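Lumley 8-Port Managed Switch
Sold by Bristico Network Supply, Lomthorpe
Price: $138
In stock, ships before noon if you order before ten

The Lumley is a small managed switch for people who have outgrown the free box their provider sent and would like some say in what talks to what. It has eight gigabit ports, a metal case and a fan count of zero. It also has a web menu that looks like a tax form, though everything in it works and the save button is where you'd expect.

Out of the box it behaves like any dumb switch. Plug it in, wait for the green light, carry on with your day. The fun starts when you log in and find you can put the printer on its own network, where it can sulk without dragging everybody else down.
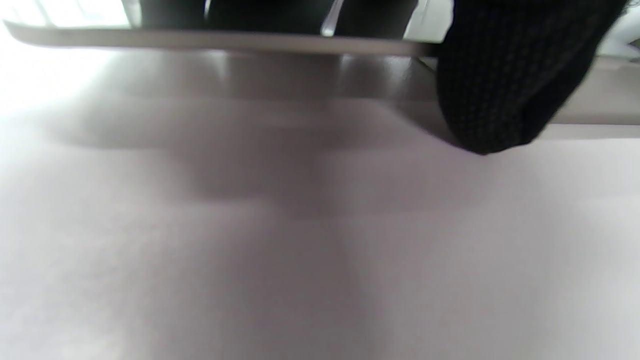
VLANs are set per port, tagged or untagged. If those words mean nothing to you, the quick-start sheet covers them in two pages, one of which is a decent diagram. Jarlath McGrath at our support desk wrote the sheet after answering the same call 309 times, and you can hear it in the prose.

A few things to know before you buy:

The switch takes its address from your router by default. Look for it in the router's client list under "Lumley". If there's no router on the line, it falls back to a fixed address printed on the bottom label.

Change the admin password. The default is also on the bottom label, in larger type.

There is no power over Ethernet on this model. Your ceiling access point will want the Geraghty 8P at $304, or a separate injector.

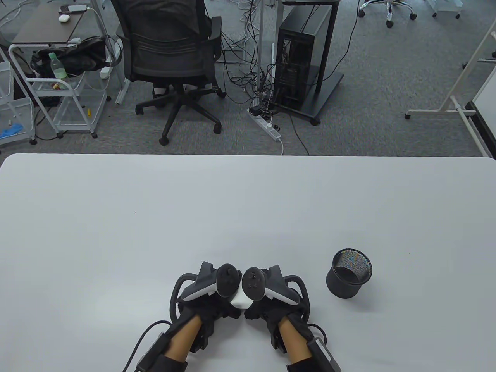 Port mirroring, loop detection and basic traffic limits are all included. Loop detection is off until you turn it on, a choice we have raised with the maker more than once. Turn it on. One patch cable with both ends in the same switch can take down an office, and it's always the tidy person who does it.

Firmware updates load through the web menu and take over four minutes, during which the lights do alarming things. Leave it alone. Aidan Rafferty in our returns department can usually tell who didn't.

In the box: switch, power adapter, rubber feet, wall screws, quick-start sheet. Patch cables are sold separately.

Warranty: three years, parts and labor. Keep the receipt.

Also available: Lumley 24-port rack model, $549. That one has a fan, and you will know about it.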